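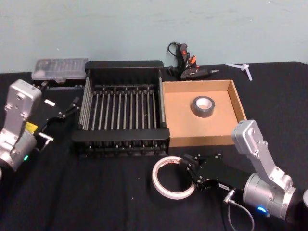 Do you have to wash wool before you start felting a blanket into a bag?

It depends what's been done to it. A clean charity shop blanket can go straight in the machine, but anything that smells of mothballs wants a cool soak and a good airing first, or you'll be smelling it for months.

Hello all,

That was the first of the things Jasmina wanted to know, and as three other people wrote to me off list with more or less the same message I thought I'd reply to everyone at once. Hers is here for those who get the digest and missed it:

> From: Jasmina Lazarević
> Subject: felting blankets, help please
>
> Hello everyone, I've been given two old wool blankets by my
> aunt and I'd love to make the Grurkatero bag from the May
> round-up. I've only ever sewn quilting cotton so I'm a bit
> nervous. Do I wash them first? How do I know when they've
> felted enough? And what on earth do I do about the handles,
> the pattern says "attach firmly" and leaves it at that!
> My machine is an elderly Hekis and it sulks at denim.
>
> Jasmina

Right then. I've made the Grurkatero four times now (one was a disaster, I'll come to that) and I think it's a lovely pattern for a first go at wool, even with the handles bit being so mean with its instructions.

Check the label if there still is one. You want pure wool, or as near as you can get. I once did a whole blanket that turned out to be half acrylic and it came out of the wash looking exactly as it went in, only wetter. If there's no label, cut a square from a corner, measure it, and pop it through a hot wash with a pair of old jeans. Write the before and after sizes down. I never do and I always regret it.

My last blanket weighed 1,323 grams and gave me the bag, the lining pocket and enough scraps for a pair of slipper soles. The finished bag is 723 grams on the kitchen scales, so it's not a light thing to carry before you've put anything in it, but it does stand up by itself — which I love, because I can leave it beside the chair with my knitting in and not have it flop over.
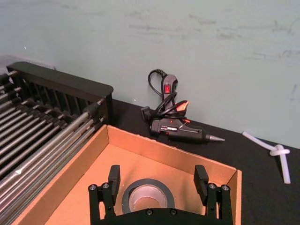

How can you tell when the wool has felted enough to cut?

Snip a little nick in one edge and tug it. If the threads pull away you need another wash, and if the edge stays shut you can cut your pieces out and leave them raw.

Mine took two washes at 60 and a third one because I was greedy. The third was the disaster, by the way. It went so thick that I couldn't fold the top edge over at all, and it's now what the cat sleeps on. So stop when the nick test says stop!

Dry it flat if you've got the floor space. I pull the edges square while it's damp and then walk away from it for two days. My sister puts hers on the line and gets peg marks, though she says they steam out.

Now, Jasmina, your Hekis. Mine is an old one too and it manages two layers perfectly well with a size 100 needle, the longest stitch and the presser foot pressure let right down. Four layers it won't look at. For the corners I turn the wheel by hand and talk to it nicely. 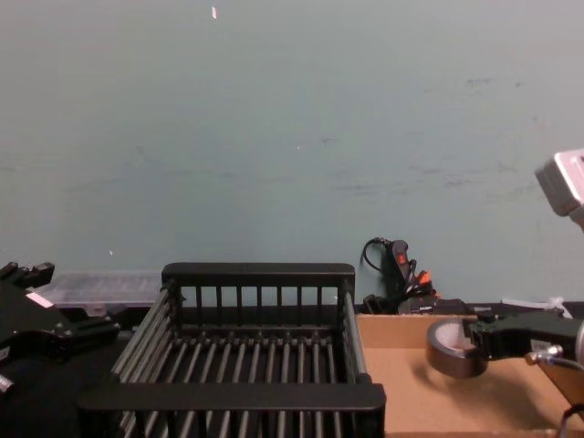
The handles are the fiddly part. I don't sew them on by machine any more. I cut two strips 69 cm long, fold each one lengthwise, whip stitch down the open side with doubled thread, and then sew the ends to the outside of the bag by hand in a box with a cross through it. Wax the thread if you have any wax. Ognjen Kovačević does his with little leather patches behind, on the inside, and his bag has been lugging library books for years, so if you plan to carry anything heavy I'd copy him. Ognjen, if you're reading, what thread is it you use? I wrote it on an envelope and the envelope's gone.

For thread I've been using the Idahosa linen, in the dark brown. It snaps less than the cotton I had before. The Ferkel buttonhole twist is nice as well but the reels are tiny and I ran out halfway up a side seam.

Leave the lining until last, and cut it after the bag is sewn up, to the size the bag really is. The pattern piece came out far too big for mine.

Do say how you get on, Jasmina, and I'm happy to post you a felted scrap to practise your needle settings on. I've got a carrier bag full of the stuff under the stairs.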